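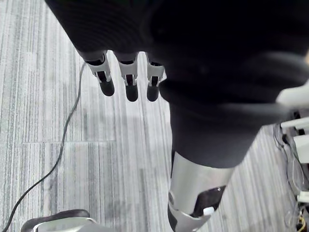 How often should I check the glove on the hand? Before every session, and again any time the hand has bumped something harder than you meant it to.

## 4. Glove and finger checks

I wrote this section after my second season running hands at our Fluvthorpe shop, so it's a mix of the Zundelberg house rules and stuff I learned by messing up. Where the two disagree, follow the house rules (Raelene Fairweather keeps them current, and she will ask!).

1. Park the arm and hit the stop. Wait for the status light to go steady before you reach in.
2. Run your own fingers along the fabric from the palm down to the cuff. You're feeling for snags, thin spots and loose threads — a loose thread near a joint is the one I worry about most.
3. Look into each finger joint where it comes out of its sleeve. Fabric should stop short of the brackets. If it has crept down, ease it back up by hand, never with a screwdriver.
4. Wiggle each fingertip gently. A little give is fine, a click isn't.
5. Walk the floor cables. Lay them slack and keep them out of the spot where you stand to reach the stop button.
6. Release the stop, step back behind the line, and run the open-close routine 2 times at slow speed.
7. Write it up in the Flollham log with your initials and the time.

**Caution:** Don't pull a glove straight while the hand has power, even if it's only a tiny wrinkle. I did it once and got a pinched thumb and a long talk.

**Note:** We swap gloves at 33 hours of run time, worn or not. Spares are in the Todorova cabinet, bin 1128. Take the last one and you're the person who reorders.

If step 4 or step 6 feels off, tag the hand out and leave it tagged. Please don't "just finish the batch" first. The tag comes off when somebody other than you has gone through steps 1 to 6 and signed under your name.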